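Search the archive Go Advanced

[gavlow-lore] Re: Entwistle second phase, and how far up the tier list?

From: Jomar Tiongson
Date: 01/04/2022
To: gavlow-lore list

Mariama Agbeko wrote:

> I finished the Kiltau route last night and I have to ask about
> Entwistle. The page has him at "Town level" because of the
> bell tower scene, but that scene is a cutscene and the tower
> was already cracked from the Usum attack. Second phase him
> barely scratches the floor tiles. Is there anything in the
> notes that puts him higher? Also, does anybody know whether
> the 2,928 HP on the stat page is for both phases or only the
> first? My count came out different and I don't trust it.
>
> Mariama

Mariama, I am so glad you asked this, I've been itching to talk about Entwistle since I did my second run in December and had no excuse to!

HP first, the easy part. 2,928 is phase one on normal. Phase two is a separate bar, and it gets refilled by however many lantern wisps he's swallowed by the time the first bar empties. Each wisp is worth 99. So if you let him eat all the ones on the lower walkway you get a much longer fight, and I'd bet that is where your count went off. Try it again and pop the wisps as soon as the gate drops. The difference is huge. I'd been playing for weeks before I noticed he turns his head toward them a second before he lunges, and after that I couldn't stop seeing it.

Now the tier. I agree with you about the bell tower, mostly. The crack is there in chapter two, you can see it from the ferry if you swing all the way left while Captain Orrel is talking. So he finished off a tower that was halfway down. But I don't think the rating should rest on the tower in the first place. There's a much better feat and it's sitting in the drowned ledger, page 40, the one you get by giving the eel back to the innkeeper's kid (I know, I know, everyone sells the eel). It says the keeper of Kiltau "closed the strait with his hands" the winter the Usum boats came. The keeper is Entwistle. It has to be! The ledger writer calls him keeper two pages earlier in the bit about the salt tax, and the lamp on his belt in phase two is the keeper's lamp, same dent and everything.

If closing the strait is literal, he moved the whole sandbar, and the sandbar on the world map runs from the old lighthouse to the far side of the harbor. That's well past Town. If it's a figure of speech for putting up a chain or ordering the boats to stop, we're back where we started. I lean literal on account of the mural in the flooded chapel, where the figure with the lamp has both arms in the water up to the shoulder and the boats behind him are sitting on dry ground. You have to drain the chapel to see the lower half. Do the left valve, then the right, then the left again.

For speed I'd leave him alone. He dodges the harpoon at close range in phase one, but only as part of the grab animation, and we've been burned on animation dodges before (see the whole Gavlow gatekeeper thread, which I still think we got wrong, sorry).

Durability is where I'd love help. He takes the furnace collapse and gets up. The furnace melts the iron doors in the same room, so there's a heat feat there for anyone who wants to work on it. He's at 389 HP or less when it triggers, so you could argue he survives it on almost nothing, and I think that makes it better!
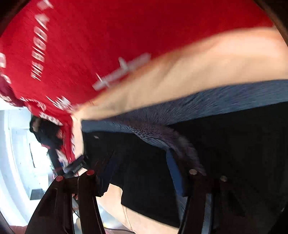

Entwistle's grab is the other thing I wanted to bring up, for the abilities section. The page says "superhuman strength" and leaves it there, and that's selling it way short. When he gets hold of you the controls rotate, up becomes left, and the compass rotates with them. That isn't a stun. The ledger has a line about sailors who "could not find the sky," and I'm convinced it's the same power, so I'd list it as perception manipulation, limited, touch only. It's the most disorienting thing in the game. You know how it is when you get close enough to a red T-shirt that the lettering is running sideways and the print in the middle is only a white smear? The grab is four seconds of that, with Entwistle where the shirt would be. The trick is to stop steering and mash the lamp button. The rotation ends as soon as the flash goes off, even if he hasn't let go, and then you can read the arena again.

One more on weaknesses. The page says bells. I've rung the hand bell in both phases and he only flinches in the first one. In phase two he turns around and looks at the water. I think that deserves its own line, and if somebody has a clip of it on hard mode I would be thrilled to watch it.

So here's what I'd put up, if there are no objections:

Tier: Town level, possibly higher with the strait
Speed: unchanged
Durability: Town level, survived the furnace at low health
Abilities: add wisp absorption, add perception manipulation (touch)
Weaknesses: bells (first phase), lamp flash

Mariama, if you still have a save before the chapel, would you check whether the mural lamp has the dent on the same side? Mine is past the point where it floods again and I'm not starting a third run until the end of January at the earliest. Okay, maybe sooner.

Jomar

3 comments Share 5 shares

wispeater
The salt tax page says "the keepers," plural, in my copy. Is yours the patched version?

Mariama Agbeko
Dent is on the left in the mural. On his belt it's on the left too, but only after he turns around at the gate. Uploading it tonight. And you were right about the wisps, I let him have every single one of them.

harborrat
I sold the eel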